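Regeln für Roboterdaten, oder: Warum ich inzwischen Checklisten mag

4. Januar 2025

Ich war früher allergisch gegen Normen. Wer mich kennt, weiß das. In meiner ersten Firma hing ein Ordner mit Arbeitsanweisungen an der Wand, den hat man zur Auditwoche runtergenommen, abgestaubt und wieder hingehängt. Danach dachte ich jahrelang: Regeln schreibt man, damit man sie vorzeigen kann.

Und jetzt sitze ich hier und will euch ernsthaft davon überzeugen, dass wir beim Aufnehmen von Greifdemonstrationen mehr davon brauchen. Also von den Regeln, die Ordner könnt ihr behalten.

Kurz zum Hintergrund: Bei Primska haben wir im Mai angefangen, Handgriffe mit handgeführten Greifern aufzuzeichnen. Tasse nehmen, Tasse abstellen, Löffel sortieren, solche Sachen. Nach ein paar Wochen hatten wir 2,000 Aufnahmen und waren mächtig stolz. Dann kam Magdalini Vrettos aus dem Urlaub zurück, hat sich einen Nachmittag lang durchgeklickt und gefragt, wann eine Aufnahme bei uns eigentlich anfängt. Tja. Bei mir fing sie an, wenn der Greifer offen über dem Tisch stand. Bei Florin Surdu, wenn er das Ding schon in der Zange hatte. Beides kann man machen! Aber doch bitte nicht im selben Datensatz und ohne dass es irgendwo steht.
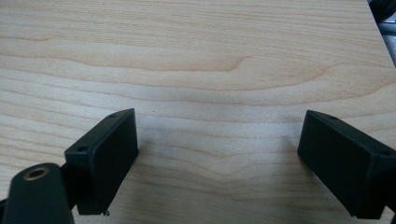 Mein Lieblingsstreitpunkt ist deshalb die Ausgangsstellung, und da bin ich inzwischen richtig stur. Jede Aufnahme soll mit einem leeren, geöffneten Greifer beginnen, die Finger im Bild, dazwischen freie Sicht auf die Arbeitsfläche. Zwei schwarze Finger vor hellem Holz, nichts dazwischen, fertig - da kann man die Öffnung sofort sehen und muss nicht raten, wo der Finger aufhört und der Hintergrund anfängt. Auf einer dunklen Matte hätte ich mit denselben Fingern viel weniger Freude. Und wo wir schon dabei sind: An der Spitze des linken Fingers sitzt ein winziger heller Krümel. Für sich genommen völlig egal. Aber »Finger vor der Aufnahme abwischen« ist eine Zeile Text und kostet zwei Sekunden, und ich möchte bitte nie wieder darüber diskutieren, ob man das aufschreiben muss. Muss man.

Das Gegenargument kenne ich natürlich, Florin bringt es ungefähr jede Woche. Je strenger die Vorgaben, sagt er, desto steriler die Daten, und am Ende kann das Modell nur noch auf unserem Tisch greifen. Da ist was dran. Ich will auch gar nicht, dass alle denselben Tisch nehmen oder dieselbe Lampe oder dass jemand mit dem Lineal nachmisst, wie weit die Tasse von der Kante steht. Vielfalt bei den Gegenständen, bei den Räumen, beim Licht: her damit. Nur soll sie gewollt sein und dokumentiert. Wenn bei der einen Hälfte der Aufnahmen die Finger anders montiert sind und keiner hat es notiert, dann nenne ich das Schlamperei, auch wenn es im Bericht als »Varianz« auftaucht.

Unser Blatt hat heute 9 Punkte. Angefangen haben wir mit deutlich mehr, und die lange Fassung hat kein Mensch gelesen (ich auch nicht, und ich hatte sie geschrieben). Drei davon halte ich für unverhandelbar: Startstellung, saubere Finger, und jede Änderung am Werkzeug kommt mit Datum ins Protokoll. Über den Rest kann man mit mir reden, gern auch laut.

Was mir noch fehlt, ist der Austausch mit anderen. Die Leute von Clundari haben bestimmt auch so ein Blatt, vermutlich mit einer ganz anderen Startstellung, und ich würde es wahnsinnig gern mal neben unseres legen. Falls ihr so etwas in der Schublade habt, und sei es mit Kaffeefleck - schickt es mir. Unseres bekommt ihr im Gegenzug, samt der Streichungen.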